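Category: Program Reports > Workplace Automation
Tags: kitting, bin picking, job content, interim report

Skedberg Kitting Cell: Interim Report to the Program Office

Prepared by Ilaria Cocco, project lead, Prakico

1. Period and scope

The report covers work through the end of June under the second installment of the grant. The project concerns one task at the Skedberg site: moving spacer blocks from mixed stock into kit trays. Before the project the task was done entirely by hand at two benches. The grant agreement asks us to report on the technical state of the cell and on changes in the work of the people assigned to it. Both are covered below.

2. Technical status

The picking software was moved from the Gerov controller package to our own planner at the start of the period. The change was listed as optional in the work plan. We made it early so that operators would not have to learn two screens.

The planner now selects a block, a grasp angle and an approach height from one view of the bin. It ranks candidates by free space on both long sides. Blocks that touch along a long side are ranked low and left until their neighbors have been removed. If no candidate passes, the cell stops and asks for help. Automatic stirring of the stock was tested and dropped because it left too many blocks against the walls.

Results on the acceptance run:

Picks attempted: 1,305
Stops with a request for help: 41
Target for the run, per work plan: 2,000 attempts

The run fell short of the target. The shortfall is due to bench time lost while the clamping of the bins was reworked. The remaining attempts will be made in the next period under the same settings, and the two parts will be reported together. We do not propose to change the target.

Of the stops, most involved a block lying close to a wall or two blocks side by side. Reflections from the bare metal floor caused a smaller share. Ermanno Benedetti has asked for a matte liner to be priced. A liner would raise the floor and require a new height calibration, so no order has been placed.

3. Changes in the work

Four people rotate through the kitting area. At the start of the period each spent most of a shift at the bench. The current arrangement is one person tending the cell and one at the remaining manual bench, with the other two released to inspection and goods-in.

Tending consists of filling the bins, clearing stops, checking finished trays and recording faults. Clearing a stop takes less time than walking to it. For this reason the manual bench was turned to face the cell and moved closer.

Prasetyo Chin interviewed all four operators. Points raised by more than one person:

- Wrist and shoulder strain is lower on tending days.
- Attention is harder to hold. Stops come at uneven intervals and the waiting is tiring in its own way.
- The fault log was too long. It has been cut from two pages to one.
- Operators want authority to pause the cell without calling the shift lead. This was granted.

One operator asked to stay on the manual bench full time. The request was accepted for the trial. Pay grades have not changed. Rizal Mandagi, for the site, has confirmed in writing that tending will be graded before the cell enters normal production. We regard this as a condition of handover.

Training took longer than planned. The work plan allowed half a shift per person, and in practice each person needed a full shift plus a second session on fault codes. The second session has been added to the training plan.

4. Deviations and spending

Spending is within the approved budget lines, with one exception. Extra clamps and fixture work came to 881 euros against the consumables line, which had no allowance for fixtures. We request approval to move this amount from travel. The Şimşekoğlu tray order arrived late but has had no effect on cost.

5. Work at hand

Current work is on mixed-color stock, with red and green blocks in the same bin and no fixed layout. Grasps near the side walls are the main subject, as the arm has the least clearance there.

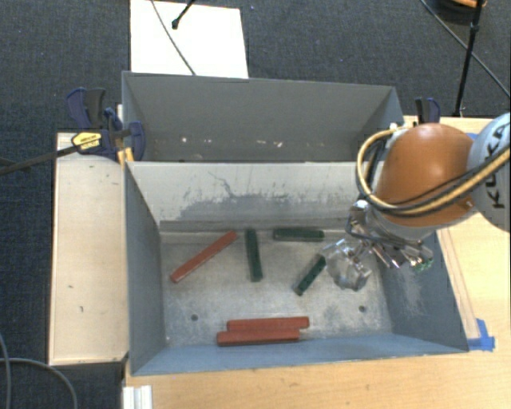 6. Next period

- Complete the remaining attempts of the acceptance run.
- Decide on the liner.
- Repeat the operator interviews with the same questions.
- Agree on the grading of the tending role with the site.
- Deliver the stop and fault records to the program office in table form.

The decision on the fixture costs is needed before the liner can be ordered.

Comments (3)

Joar Björklund
Section 2 gives stops but not dropped blocks. Are drops counted as attempts?

Ilaria Cocco
Yes, a drop counts as an attempt. Drops will get their own line in the table.

Rizal Mandagi
Small correction to section 3. The manual bench was turned before the trial started and moved closer afterward. Otherwise fine from the site's side.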